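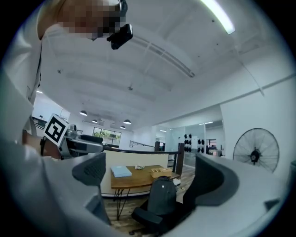

October. The open day of the Minja program at Pasberg was attended on behalf of the Dellen training office. Ms. Gladys Simiyu received the party at the head of the stairs and outlined the purpose of the work, namely the recording of ordinary household and office tasks for later use in robot training. The operator wore a black device on the head and held a gripper bearing a square printed marker. Mr. Selvaraj Bhattacharjee asked how long a new operator is trained and was told 40 hours.

The second part of the demonstration concerned the handling of furniture.
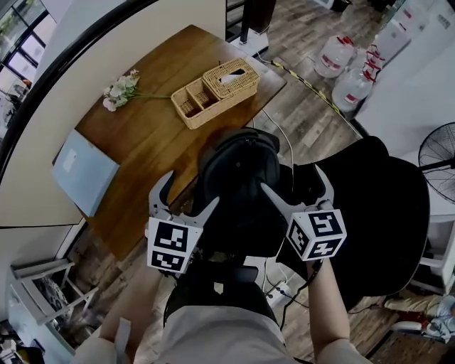 Questions were taken afterward, chiefly on cost and floor space. A written reply on both points was promised. Left for Femham at 7.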